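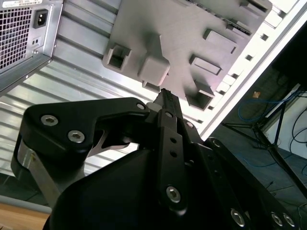

## 4.2 What the deposit-limit data can and cannot show

Operators like to point to deposit limits as proof that their safer-play tools work. The usual argument is short: customers who set a limit lose less than customers who don't, so the limit must be doing something. We are not convinced, and the records we had from Zonumero, a mid-sized casino and sports betting site, gave us little reason to change our minds.

The sample holds 466 accounts opened through the same sign-up page. Of these, 62 had a deposit limit in place at the end of the first month. Accounts with a limit did show lower net losses, and the gap looks large on a chart. It shrinks a great deal once we compare players by how much they deposited in their first week, before most of the limits were set. People who set limits were already spending less. A cautious person who ticks a box is still a cautious person, and the box may get credit it hasn't earned.

There is also the matter of where the limits were set. Many were so high that the player never came near them. Earlier work by Lill treats any active limit as "use" of the tool, and the marketing pages of both Zonumero and its sister brand Sitero follow the same habit. We count a limit as used only if it blocked or reduced at least one attempted deposit. Under that rule the group of real users becomes too small to support any claim about average losses, and we don't make one.
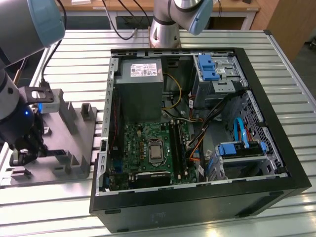
Session records are a second source of evidence, and the operator's own report leans on them heavily. We were given 1455 sessions, each with a start time, an end time, total stakes and a flag for whether a reminder was shown. The report says that sessions with a reminder "ended sooner." Sooner than what is never stated. Reminders appear only after a fixed stretch of play, so every session with a reminder is, by design, one that had already run long. The server logs would let us check the time between the reminder and the log-out, but we were sent a summary table. With the side panel off, as in Figure 2, a reader can at least see that the processor has no cooler on it; the summary table offers no such view of what is missing. We asked for the raw logs in December and were told that they were held by Priedītis, the platform supplier. Priedītis referred us back to Zonumero.

A further problem is that players hold accounts elsewhere. A customer who hits a limit on one site can open another in minutes, and nothing in our data would show it. Plollosach, the payment service used by both brands, could in principle link deposits across sites for the same card. It declined to do so on privacy grounds, which we accept, but the result is that a fall in deposits at one brand can't be read as a fall in gambling.

For these reasons the loss comparison appears in our tables without a significance test. Kęstutis Lill, who read a draft of this section, thinks this is too strict and would keep the first-month difference as weak evidence in favor of limits. We have left it out of the main estimates. The version with it included is in the appendix, along with the matching rules and the list of accounts dropped for missing deposit dates.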